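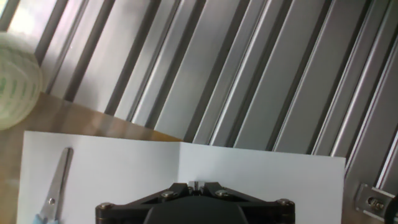
stakholm-openday: README

Recordings and notes from the November open day at the Stakholm workshop. Maintained by Dexter Fitzsimmons, who was told it would take an afternoon. The main activity was desk work for robots: paper, tape, packaging and the sort of tools that live in a kitchen drawer. Visitors could call out a request and the arms would try it, within limits set by Dalva Aguiar and a printed list of things we won't do. The wrist views are the ones people asked for afterward, and they are useful for close work, with the creased sheet, the closed scissors and the roll of clear tape all sitting within a short reach of the gripper. They also contain a great deal of ribbed aluminum. If you train anything on these recordings, expect it to develop firm opinions about stripes.

What is in the release

123 episodes, recorded in one long session with a break for lunch. Each episode has a wrist view, a fixed view, joint positions, gripper opening, and one line of text giving the request as it was spoken. We left the requests alone. "Do the paper thing again" is a real label and appears more than once.

Episodes are capped at 30 seconds. When an arm was still thinking at the cap, the episode was kept and marked "timeout." Sang-wook Woo argued for a kinder word and lost.

Folder layout

episodes/ – one folder per episode, numbered in order of recording
requests.txt – the spoken requests, one per line, spelling corrected, grammar not
calib/ – calibration for the fixed views, done in the morning
calib_2/ – the same, done again after a visitor leaned on the table
notes/ – Dexter's running notes, including some about parking

Use calib_2 for everything after episode 12. Using calib for those gives you answers that look fine and are wrong.

How the day ran

Doors opened at 10 a.m. Pongsak Chuensuk gave the welcome, which was meant to last five minutes and contained a history of the building. Groups then came through the workshop and stood behind the tape line on the floor, or near it. The arms ran a policy trained on our own earlier demonstrations, with Xiomara Nguyen-Tran at the stop button. She pressed it four times. Three were for good reasons and one was to answer her phone.

The most popular request by a wide margin was anything with the scissors. Adults wanted to see cutting, children wanted to see throwing. Cutting was on Dalva's list of things we won't do, and throwing was added to it at 11:15.

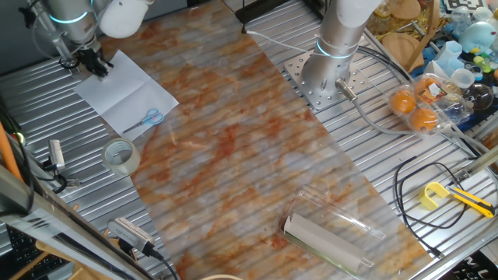 Clutter was a deliberate choice, and we would defend it again. Our previous release, recorded at Lindqvist, had one cube on a bare table, and everyone who used it wrote to tell us that their model was excellent at one cube on a bare table. For Stakholm we let the surface fill up, so a request about paper has to be carried out in the company of three eggs in a plastic carton, a yellow utility knife and a light blue plush figure. The marble-patterned sheet is worth a warning too: the aluminum slats show through it faintly, and depth estimates over that area are poor. Mask it if you care about depth. If you don't, enjoy it.

Known problems

Audio was recorded and then removed. The visitors talk over each other and one of them sings.

Clear objects are hard. The tape and the clear packaging give the segmentation model trouble, and it regularly decides they are table. We have fixed the worst masks by hand and marked the rest "low confidence."

The clocks on the two streams drift by up to 500 milliseconds by the end of the session. A script called align.py corrects for this. It is slow, and it prints "almost done" much too early.

Bright light from one side washes out parts of some wrist views. We considered closing the blinds. The blinds do not close.

Suggested uses

Testing whether a policy can find a named object among unrelated ones. Practice with loose spoken requests. Comparing wrist and fixed views of the same bench. It is a poor choice for measuring speed, as the arms were running slow on purpose with guests in the building.

Thanks and contact

Rorum lent us the folding chairs, and two of them came back as Trurnomex chairs. If you have ours, we have yours. Questions about the data go to Dexter, questions about the policy go to Sang-wook, and complaints about the coffee have already been received.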